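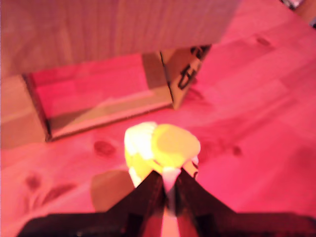
Bravlow: a ball, a box and too much pink

README, version 2
Last edited 13 August 2024
Maintained by Nantana Sriwong and Nelu Sandu
Questions to Nantana. Complaints about the color to Nelu.

What's in it

Bravlow is a set of 3073 still pictures of a very small tidying job: a stitched ball, a cardboard box, and the business of getting the first into the second. The pictures come from 112 sessions. Each session has its own folder with the stills and a plain text file called notes.txt, which holds whatever the person on duty felt like writing down. Some of these are models of care. One says "box again."

We put the set together for people who work on color under bad lighting, and for people who want pictures of soft, round, patterned things that look different every time they're set down. If you need a kitchen, a garage or a convincing family home, Metar is the set you want, and it's much better furnished.

The things

The ball. Fabric panels in yellow and white, sewn together in curved wedges, the sort of ball you'd juggle with or kick around at lunch. The seams are worth your attention. Depending on how the ball has landed you may get mostly yellow, mostly white, or an even split, and a label that says "yellow ball" is going to be wrong some of the time. We label it ball_panel and leave the color out of the name. Version 1 called it lemon, after which we received a polite message asking where the fruit was.

The box. Cardboard, open at the top. In many sessions it lies so that you look straight into it, and the inside then picks up as much pink as everything else. Creases in the walls are part of the box and aren't labeled separately. Malou Þórarinsdóttir did label them separately for one long afternoon in January, and those files are in the folder named extras if you'd like to honor the effort.

The tabletop. Light wooden planks with knots. The knots matter more than we'd planned. Under strong pink light a dark knot, a patch of shadow and a small flat brown object can all look like the same soft smudge, and our labelers disagreed about them in ways that ruined at least one lunch. The rule we settled on is under Labels.

The light

It's pink. It runs from rose to full magenta, occasionally within a single picture, and it's meant to. The project started as a question from Signe Þórarinsdóttir, who wanted to know how far you could push the lighting on a dull task before people stopped recognizing the objects. The answer from our own labelers was "quite far, but they get grumpy."

Things to know before you load anything:

White panels are almost never white. Expect cream, pale pink or a faint lavender on the shaded side.

Yellow blows out easily. In the brightest pictures part of the ball is close to pure white and the panel seams are gone. We kept these on purpose. Filter them with the field called washed_out if they offend you.

Cardboard stops being brown. Anyone who picks out the box by its color will be picking out most of the furniture as well.

Automatic white balance makes all of this worse. Nathalie Sawatzky tried correcting the whole set and produced a folder of gray-green pictures that looked like a dental office in a flood. We don't distribute them.
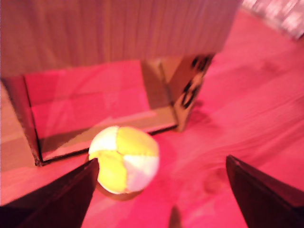 Yellow and white ball with the open box behind it. Label: ball_panel, box_open. Washed_out: no.

Labels

There are two passes for every picture, done by different people, and a third look by Nantana when they don't match. The label files are plain text, one line per object, in the same folder as the picture they belong to.

ball_panel: the ball, including any part that's overexposed. Draw the outline where the ball ends, even if the glow suggests it ends somewhere more flattering. Leave the shadow under it out.

box_open: the box, with the inside counted as box. The inside has its own optional label, box_inside, used only when you can see into it.

knot: a mark in the wood. Optional, and only if you're sure.

smudge: anything round, brownish and blurry that you aren't sure about. This label was Nelu's idea and has saved more friendships than any other line in this document. Please don't try to resolve smudges into knots and shadows after the fact. We did, twice, and got different results.

Cleaning up for version 2

Ball_panel replaces lemon everywhere. The old name still turns up in a few of the notes.txt files, which we don't edit, on the principle that people should be allowed to have said what they said.

Session folders are numbered from 001. Version 1 started from 000 for the first half and from 001 for the second, and we'd like to apologize to Ingvarsson, whose loader believed us.

Duplicate stills were removed. If two pictures look identical and both survived, look at the ball. It has probably rolled a little, and a sliver of white is showing where there used to be yellow.

What it's bad at

Variety. You get a ball, a box and some wood. A model that does well on Bravlow has learned a lot about those and very little about the world.

Ordinary color. Please don't use the set to measure how yellow something is. Watley has a properly lit set with color cards in it, and a documentation page that makes this one look like a grocery list.

Size. There's no ruler in the pictures and we didn't record any measurements. A request for the exact width of the box arrives every few months. By now the box has been replaced often enough that we couldn't tell you which one you mean.

Order. The stills inside a folder are shuffled, and file names don't follow the clock. If your work depends on knowing whether the ball was on its way into the box or on its way out, write to us and we'll send the list, which Signe keeps.

Splits

The test part has 400 pictures, drawn from sessions that don't appear anywhere else. The rest is for training, and you can cut your own validation part from it. Split by session, please. Splitting by picture puts near twins on both sides and gives you a lovely score that means nothing, as one of the maintainers learned in front of an audience.

Using and citing it

Free for research and teaching. Cite it as "Bravlow, version 2, Sriwong and Sandu." Tell us if you find a mislabeled knot. Tell us the session number too, or Nelu will go through all of them looking for it, and he gets behind on everything else.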